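Coltance Hand-Held Gripper
Product page and service notice: zero drift and late release of the jaw

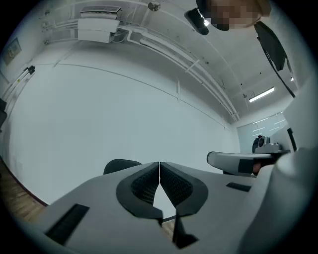

Hand-held gripper with mesh-faced fingertip pads, and a second gripper at right.

Status: Available. Service notice in effect, revised 4/11/26.
Manufacturer: Ultton
Fingertip pads: Ojala
Service and returns: Ultton, Pindport

Overview

The Coltance is an operator-held gripper for recording manipulation tasks that will later be run on a robot arm. The operator closes the fingers with a trigger. The jaw encoder records finger spacing throughout the movement, and the recording is aligned with the video in the host software. The same finger set and the same pads are used on the arm-mounted version, so contact geometry carries over without a separate fitting.

Units may be used one at a time or in pairs. Each unit of a pair keeps its own zero and must be checked separately. Swapping the left and right units during a session is permitted if the host software is told about the swap before recording resumes.

Service notice: description of the fault

Two symptoms have been reported, and both come from the same part.

Zero drift. The recorded jaw spacing at full closure moves away from zero during a session. The fingers close normally by hand and by eye. The recorded value does not return to the value stored at calibration.

Late release. The fingers remain closed for a short time after the trigger is let go, then open quickly. The delay is easy to miss when the gripper is empty and more noticeable with a thin object between the pads.

The part is the clamp collar that fixes the finger carriage to the encoder shaft. In the affected batch the collar was machined with too small a relief at the split. The clamp screw reaches its torque before the collar has gripped the shaft fully. Under repeated hard closing the collar creeps along the shaft, the zero moves with it, and in the later stage the edge of the collar rubs the return spring housing and holds the carriage back.

How it was found

The first report came from a site running paired units. Venla Hirvonen, reviewing the recordings, found that a policy trained on the left-hand data closed too early on the arm and pushed small parts over before gripping them. The right-hand data did not show this. The arm was checked first and its calibration was correct. The left gripper was then measured with a feeler gauge at the pads and compared with its own log. The two disagreed by 1.3 times the allowed zero error at the start of the session and by considerably more at the end.

Santeri Salminen stripped the unit at Pindport and found witness marks on the shaft next to the collar. A further 17 returned units were opened. Thirteen of them had the same marks, and in all 13 the collar was from the one batch. The remaining four had correct collars and had been returned for other reasons (cable strain, one damaged trigger pivot, and two with nothing wrong that could be reproduced).

A cycle rig was then set up to close the jaw against a solid block at full trigger force. Collars from the affected batch began to creep after more than 30 thousand closures. Collars from other batches did not move in the same test. Users who grip soft items with partial trigger travel are unlikely to reach the fault quickly. Users who close hard on rigid items, or who use the closed fingers as a pusher, should expect it sooner.

Safety

Late release is treated as a safety matter because of the arm-mounted version, which shares the collar. A hand-held unit that opens late is a nuisance. On an arm, the controller may begin a retreat move while the jaw is still holding a fixture, and the load goes into the wrist and the mount.

One such event has been recorded. The arm lifted with the jaw closed on a fixed rail, the mount plate bent, and the arm went into protective stop. The operator, standing outside the marked area, was not hurt. The report was written by Teemu Koskela and is available to registered owners through the service desk.

Until the collar has been checked:

Do not run an arm-mounted unit from the affected batch without an open-confirm step before every retreat. The step must read the encoder and must also time out to a stop. A check that only confirms the open command was sent is not sufficient.

Do not place fingers between the pads to free a jaw that has stayed closed. Release the trigger, disconnect power, and turn the manual release by hand. The spring can let go without warning.

Do not tighten the clamp screw past its stated torque. This deforms the split and makes the creep worse. Several returned units had been treated this way.

Is my unit affected

The batch code is engraved on the underside of the collar and can be read with the front cover removed. Collars marked 47 are affected. No other code is affected. The serial number on the housing is not a reliable guide, as housings and carriages were paired at final assembly and spare carriages were also sold separately.

If the cover cannot be removed on site, use the zero check.

Zero check

Power the unit and leave it connected until the encoder reading is steady. Wipe both pads with a dry lint-free cloth. Debris in the mesh will hold the pads apart and give a false result.

Close the jaw fully with the trigger and record the reading. Open it fully. Repeat until five closed readings have been taken. Use the same trigger force each time.

Close the jaw on a rigid block at full force, hold briefly, and release. Do this 30 times.

Take five closed readings again with the jaw empty.

Compare the two sets. If the means differ by more than the zero tolerance printed on the calibration card, take the unit out of use. If the means agree but the readings within a set are scattered, the pads are probably not seated. Reseat them and start again.

A unit that passes may still have an affected collar at an early stage. The check should be repeated at the start of each working week until the batch code has been read.

Replacement collar kit

The kit contains one collar with a deeper relief, one clamp screw, one thread-locking patch, and a paint pen for a witness line. It is supplied free of charge for any collar marked 47. Owners of other collars may buy it but do not need it.

Fitting requires the unit to be disconnected from power. Remove the front cover, then the pads. Hold the carriage at the open stop with the service pin before loosening the old screw. Slide the new collar on until it meets the shoulder, confirm that the split faces away from the spring housing, and tighten to the value on the kit label. Draw the witness line across collar and shaft. Refit the pads, run a full calibration, and repeat the zero check.

If the shaft shows scoring that can be felt with a fingernail, do not fit the kit. Return the unit. A new collar on a scored shaft will hold at first and then creep.

Recordings already made

Zero drift affects stored data as well as the hardware. Recordings from an affected unit are not necessarily lost. Where the session contains full closures on nothing, these can be used as reference points and the offset can be estimated between them. The host software includes a tool for this under calibration repair. It writes a corrected copy and leaves the source file unchanged.

The correction assumes that creep is gradual. It does not handle a collar that has jumped, and it should not be applied to sessions with late release. In those sessions the timing between trigger and jaw is also wrong, and no repair is offered. Elsa Pitkänen, who maintains the tool, recommends excluding them from training sets.

Sessions recorded after this revision should begin and end with an empty full closure. The host software now prompts for both.

Specification notes

Actuation: manual trigger, spring return.
Sensing: absolute encoder on the carriage shaft.
Finger set: interchangeable with the arm-mounted version.
Pads: replaceable, mesh-faced, supplied as a matched pair. Replace both together.
Manual release: side access, tool not required.
Cleaning: dry cloth for the pads, damp cloth for the housing. No solvents on the mesh.
Storage: jaw open. Storing the unit with the trigger strapped closed keeps load on the collar and is not recommended for any batch.

Design changes

New production uses the deeper relief and a second witness mark made at assembly. Final inspection now includes a creep test on samples from every collar batch; previously only screw torque was checked, and the faulty collars passed it. The arm-mounted version ships with open-confirm enabled as the default. It can still be disabled in the controller settings, but the controller logs the change.

A keyed shaft was considered. It would remove the creep entirely but would also prevent the fine zero adjustment that paired use depends on, and existing units could not be converted. It is not planned at present.

Returns and contact

Returns go to the Pindport service desk, marked for the attention of Impi Tuominen. Include the batch code if it has been read, both sets of zero check readings, and a note of whether late release has been seen. Remove customer-made fingers before shipping. Units from a pair may be sent separately - the remaining unit can stay in use if its own check is passed.

Arm-mounted units involved in a protective stop should be returned with the mount plate attached.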